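Where the washing-up things live

June 7, 2019

I moved into the flat in January and for the first few months the washing-up things had no home. The sponge sat on the edge of the sink, fell in, got fished out and went back on the edge. The brush stood in a mug. The cloths were wherever I had last dropped them.

The sink is a small one with no draining board, only a strip of worktop on the left that is too narrow for a proper rack. The previous tenant had left a plastic tray there with a lip round it. It held water very well, and that was the trouble with it. Anything left in it overnight was slimy by the morning. I put up with it until Marloes Nijs came to stay for a weekend, lifted the sponge out with two fingers and put it in the bin without saying anything. I got rid of the tray the same day.

What I wanted was something shallow and open underneath, so that a sponge could dry from both sides. I looked at suction holders, but I've had those before and they come off the tiles at three in the morning and frighten everyone. I looked at a ceramic dish as well, and decided it would be the plastic tray again in a nicer colour.

In the end I went for wire mesh. A shallow basket, black, nothing clever about it. I had seen plenty of them holding pens and never thought of one for the kitchen. Yasir Butt has used one by his sink for years and says he only replaces it when the coating starts to go at the corners, so I have been warned about rust.

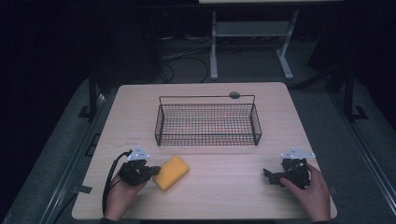

The sponge is the other half of it. I used to buy the green and yellow ones with the scratchy side, and I still keep one of those under the sink for the oven tray. For everyday washing-up and for wiping down the table I have gone over to plain yellow ones. They rinse out more easily and they don't mark anything. The drawback is that they are no use on porridge. For porridge you need to fill the pan and walk away.

My routine now is simple. Rinse the sponge under the hot tap, squeeze it until nothing comes out, and put it in the basket on its long edge if there's room, flat if there isn't. I change it every 2 weeks. Babar Usmani says that is far too long and my mother says it is wasteful, so I think it must be near enough right.

The basket gets washed too. I forgot about that for the first month and there was a grey line along the bottom where it met the worktop. An old toothbrush gets into the mesh, with washing-up liquid and a bit of bicarb if it's bad. Then I shake it over the sink and dry the underneath with a tea towel. If you put it back wet it leaves a ring, and on wood the ring stays – I have one on the shelf by the window to prove it.

I have since bought a second basket, for the bathroom. It holds the soap and a nail brush, and it works less well there, as the soap goes soft and works its way into the holes. Areeba Swati suggested cutting a bit of old sponge to fit under the soap. I tried that this week and it's better, though it doesn't look like much.

The cloths are still a problem. They are too big for the basket and there is no rail. At the moment they hang over the oven door handle, and they come down every time I open it. I have measured the inside of the cupboard door under the sink and there is room for a short rail if I move the bin across to the other side. That is a job for Sunday, if I can find the small screwdriver.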